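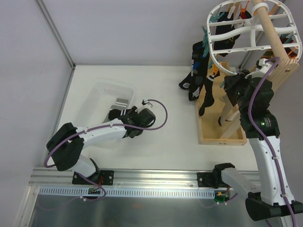 Research Software Engineer, Two-Arm Manipulation

Employer: Erkmont
Location: Brirkport, with up to two days a week from home
Contract: full time, fixed term of 3 years
Reference: 319
Closing date: Wednesday, November 30, 2022

About the post

Erkmont invites applications for the post of Research Software Engineer in its household manipulation group. The person appointed will write and maintain the software that allows two robot arms to work together on soft, loosely shaped goods. Current work concerns socks, a basket, clothespins and a round drying rack. The group wishes to extend this to other small textiles during the life of the contract.

The post sits between research and engineering. Methods are developed by the research staff. The engineer is responsible for making them run dependably on the arms, and for keeping the code in a state that colleagues can read, test and change.

The post holder will work mainly on Vidska, the in-house control and planning software. Vidska is written in C++ and Python and covers motion planning for both arms, gripper control, handling of the camera streams and the recording of trials.

Main duties

To maintain the planner that keeps the two arms clear of each other, of the rack and its wooden stand, and of their own cables.

To improve the perception module, in particular the detection of clothespins against dark fabric and the choice of grasp point on a sock that overlaps another in the basket.

To reduce delay between camera input and arm movement, and to report on the results.

To write the tools by which recorded trials are replayed, labelled and compared.

To review code submitted by colleagues and students, and to keep the written guidance up to date.

Essential requirements

A degree in computer science, engineering, mathematics or a related subject, or equivalent working experience.

At least 2 years of professional software development in C++ or Python.

Practical knowledge of robot kinematics and of at least one motion planning library.

Experience of working with version control and automated testing in a shared code base.

Desirable requirements

Experience of learned control policies, of calibrating wrist-mounted cameras, or of handling cloth in simulation. Applicants are not expected to have all of these.

How to apply

Applications should consist of a curriculum vitae, a covering letter of no more than 2 pages and a link to a sample of code, with a note stating which parts are the applicant's own work. They should be sent through the Erkmont vacancies page, quoting the reference given above. Late applications will not be considered.

Recruitment is being handled on behalf of Erkmont by Ó Conaill, to whom questions about the process should be addressed. Interviews will be held in Brirkport and will include a practical exercise using Vidska. Reasonable travel costs within the country will be repaid. The successful applicant will be expected to take up the post in March.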